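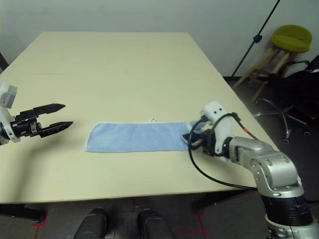 One reader wrote in to ask whether the Vallo donation tracker can handle a children's home that runs on gifts in kind, with rice and school shoes arriving more often than money. It can, within limits.

I ran version 3 for a full school term at Rernholm, a residential home with 84 beds, 83 of them filled in September. Data entry was done on one shared laptop, mostly after 8 p.m.

Import. The old spreadsheet held 840 sponsor records. All but the ones with two sponsors for one child came across cleanly. Those have to be entered by hand, and the manual does not mention it.

Gifts in kind. Each item gets a unit, a quantity and an optional cash value. Units cannot be renamed once used. I entered "sack" early on and regret it, as our sacks come in two weights.

Sponsor letters. Vallo merges the child's first name and grade into a template. Photos are left out by default, a sensible setting for child protection. Accented letters print correctly.

Reports. The yearly summary is adequate. School fees and medical costs share one column unless you pay for the Ulier add-on, which I did not test.

Limits. The basic plan stops at 2,000 records, counting closed ones. Offline mode saves entries but not attachments, so receipts scanned during a power cut must be added again.

Compared with Bang, which we used before, entry is slower and the audit log is much better. Export is CSV only.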